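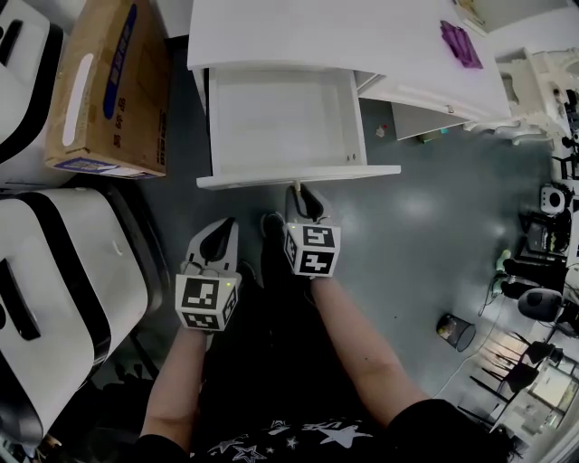 Both hand-held grippers at the open desk drawer.

Our budget for the Cutcombe project was £462, and we were really rather proud of ourselves for making it stretch! The pair of grippers from Gromiris took £176 of it (we did look at Zepeda, but delivery wasn't until August), and the printed marker cubes came to £39. Next term we would dearly like four spare fingers, and a second desk if the department can run to it.

Print this page | E-mail this page

Related reports
Stondo: costing a shared workshop
Choosing a gripper on a student budget

Contact us | Copyright Cutcombe project group | Back to top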